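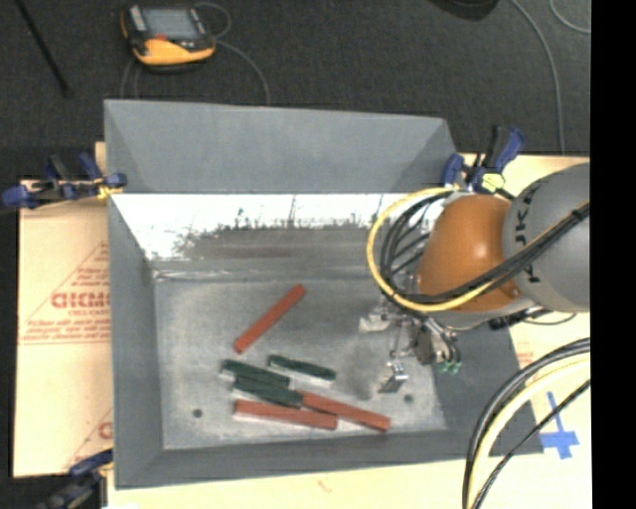 4. Comparing grippers in the bin cell

Use this section when you want to run two or more grippers through the same bar-picking trial. It assumes the arm is mounted, the Bogale controller is powered, and the camera calibration in Section 3 has passed. The steps are the same for the Tranero and Dumeo grippers except where noted.

4.1 Set up the bin

1. Place the metal bin on the work surface inside the arm's reach.
2. Clamp the bin by its rim. Keep the clamp handles outside the bin and turned away from the side where the arm comes in.
3. Press down on each corner. If the bin rocks, loosen the clamps, reseat it and tighten again.
4. Wipe the floor and the sloping walls with a dry cloth.

Note: A worn bin floor is fine for testing. Use the same bin for every gripper in the comparison — a change in surface shine can shift the camera's depth readings along the back wall.

4.2 Route the hose and cables

1. Lead the air hose and the cable bundle around the joint cover in a wide loop and back along the arm link.
2. Tie the bundle to the link. Leave the loop free.
3. Take the teach pendant and jog the wrist slowly through its full range at 16 percent speed. Watch the loop the whole time.
4. If the loop pulls tight or drops into the bin, stop, add slack or shorten the loop, and repeat step 3.

CAUTION: Stay out of the arm's reach while jogging. Shut off the air and let the pressure out before you touch the gripper fittings.

4.3 Load the bars

1. Drop the bars in by hand from the height of the rim. Do not arrange them.
2. Check that at least one bar lies apart from the others and that at least two are touching. If not, take them all out and drop them again.
3. Choose the matching bar set on the controller. Mixed red and green bars need the two-color set.

Bars that lie side by side are the hard case for most fingertips. A gripper that picks single bars well may still fail here, so do not skip step 2 to save time.

4.4 Run the trial

1. Open the gripper fully and move it over the bin floor with the fingertips clear of the bars.
2. Lower it until the tips are 3 mm above the floor. Save this as the floor limit.
3. Make sure the tips are not over one of the holes in the floor when you save the limit.
4. In Pratora, open a new trial and enter the gripper name and fingertip type.
5. Set the pick count to 200 and press Start.
6. When the bin is empty the program pauses. Reload as in 4.3 and press Resume.

CAUTION: The floor limit belongs to one gripper and one set of tips. Save it again after every change, even if the new tips look the same length.

4.5 Change grippers

1. Move the arm to the service position and switch off the air.
2. Unplug the hose, then the cable, then undo the mounting screws.
3. Fit the next gripper and reconnect in the opposite order. The Dumeo needs the adapter plate; the Tranero bolts straight on.
4. Load the tool file for the new gripper and go back to 4.2, step 3.

Note: If Pratora shows code 19 after a change, the tool file does not match the gripper. Load the right file before you clear the code.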